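Review: Stitstead Key Panel Kit for Two-Arm Cells
July 27, 2025

The Stitstead kit supplies a flat panel and four hooks for practice in handling keys. It was assessed on the two-arm cell at Anville.

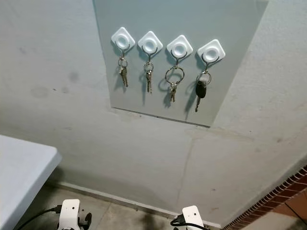 Setup

The panel is fixed to the wall first and the arms are then aligned to it. Cable slack should be checked at full reach. 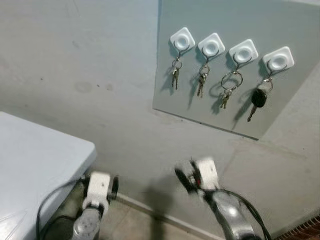 Calibration is the weaker part of the manual. Hook positions must be entered by hand. The car key, with its black head, was given a separate grip setting. The table was kept in the cell for loose parts.

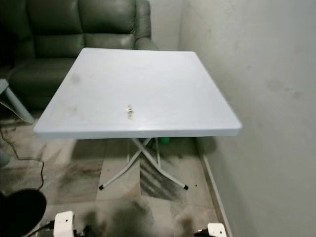 Drahomíra Štěpánek replied that the manual's January revision corrects the order of the calibration steps.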